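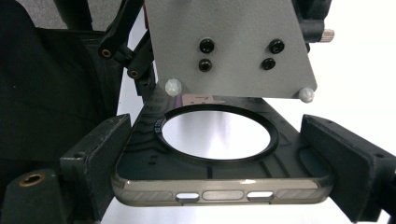 Plundik two-finger hand-held gripper: review after one season on the returns bench

Pekcombe takes back phone accessories for three online sellers. Returned cases, chargers and stands are opened, graded, and either repacked or sent to recycling. Until last year all of it was done by bare hand at five benches. In February the company started preparing to automate the middle part of the job, moving the item from tote to grading spot to outgoing tray, and it bought the Plundik hand-held gripper so that the grading staff could record the motions the future arms will have to make. I run process engineering on the floor. This review covers the tool, and then what it did to the shift, which I think buyers should weigh as heavily as the hardware.

What it is

The Plundik is a parallel gripper held in one hand and closed with a trigger. Two fingers come together on a linkage, and a camera looks down on whatever is between them. There is no motor. The operator supplies the force and the tool records the opening width, the pose and the video. The same finger geometry is sold for the arm, so a motion recorded by a person should be reachable by the machine.

Grip

Phone cases are the bulk of our volume and a fair test. They are thin-walled, they flex, and a glossy translucent case gives a camera little to work with. A smoky gray case with a magnetic ring in the back is about as bad as it gets: the walls pick up reflections from the bench and the lamps, and the dark ring is often the only high-contrast feature. Held by its two sides, open face up, such a case sits across the fingers with the ring and the port cutouts both in view. Those are the two areas our graders check first, so the side grip became our standard.

Rigid and semi-rigid cases are held well. Soft silicone cases bow inward under trigger force, and the operator has to learn to stop early. The trigger has no detent and no force readout. Plundik says a readout is planned. I would not wait for it, but I would ask the price.

Wallet cases are poor. The cover swings out and blocks the camera. We took them off the recorded set after the first month and still grade them by hand.

Finger wear

The contact faces pick up dust and scuffs quickly on our benches, where cardboard fiber is everywhere. Grip did not suffer in a way we could measure, but we wipe the fingers at the start of every shift and again after lunch. Anyone planning to match recorded video against arm video should fix a cleaning interval before recording starts. We set ours late, and the early recordings are less consistent for it.

Handling

The tool is heavier at the front than it should be. Graders with smaller hands reported strain at the base of the thumb within the first week. We now cap recording at 32 minutes per person before rotating to a hand bench. The cap came from Anjana Wijesinghe, our safety lead, who timed when people began resting their elbows on the bench edge. A counterbalance arm from Plollach would fix most of this and bolts to our existing uprights, although it limits reach to the far corner of the tote. We installed one and moved the tote.

Left-handed use is possible but awkward. The trigger is symmetrical; the cable exit is not.

Software

The recorder application starts quickly and rarely loses a session. Labeling is basic. Each take can be marked keep or discard and given one tag. Our graders wanted two, one for the item type and one for the defect, and ended up combining them in a code that Lutfa Howlader wrote on a card and taped to the monitor. It works. It should not be necessary at this price.

Export is slow. A full shift takes most of an evening, so we run it overnight. By the end of the season we had 2,553 kept takes. The first 300 were recorded before the cleaning interval and we use them only for testing.

What changed for the staff

Throughput at the recording bench dropped. This is expected, and any manager who tells the floor otherwise will lose their trust in a day. Our mistake was leaving the individual hourly targets in place for the first two weeks. Selvaraj Akanda, our fastest grader, saw his posted figure fall below that of people he had trained. He asked to be taken off the tool, and he was right to. We removed the recording bench from the targets the next morning and he came back to it later.

The second change was in how the work gets discussed. Graders who had never been asked how they pick up a case now had to agree on it, and they did not agree. Marisol Montes turns every case to see the port cutouts before the back panel. Others do it in the reverse order. For a person either order is fine. For a recorded set, mixed orders make the data harder to use. We held two short meetings, and the port-first order won on the argument that a torn cutout fails the item at once. The hand benches have since adopted it too, without being told to.

The third change is the one people ask me about at the coffee machine: what happens when the arms arrive. The signed plan moves two of the five benches to arm tending and exception grading, at the current grade of pay, with training on paid time. The remaining three stay manual. Emerson Rezende, who represents the floor in these talks, got a clause added that recordings may not be used to assess the person who made them. I recommend that clause to any site considering this kind of tool. The recordings show hesitation, retries and drops in full detail, and operators know it. Before the clause we had unusually clean takes, and too few retries to be useful. After it we got ordinary work.

Compared with the Munasinghe

We had a Munasinghe glove on loan for a short trial. It is far more comfortable and graders preferred it. It records finger motion in detail, but translating that to a two-finger arm left us with grasps the arm could not repeat. For a five-finger hand the answer may differ. For ours, the Plundik is the better match, with a worse day for the wrist.

Verdict

Recommended for sites handling small, mostly rigid goods — with reservations. Budget for the counterbalance arm from the start. Write the cleaning interval and the rotation cap into the work instruction before the first take. Take the bench off any individual target, and settle the data clause with the floor first.

Good: faithful geometry between hand tool and arm, stable recorder, solid grip on rigid cases.

Bad: front-heavy, no force readout, single tag per take, slow export, cable on the wrong side for left-handers.

Spare finger sets took longer to reach us than the tool did. Order them together.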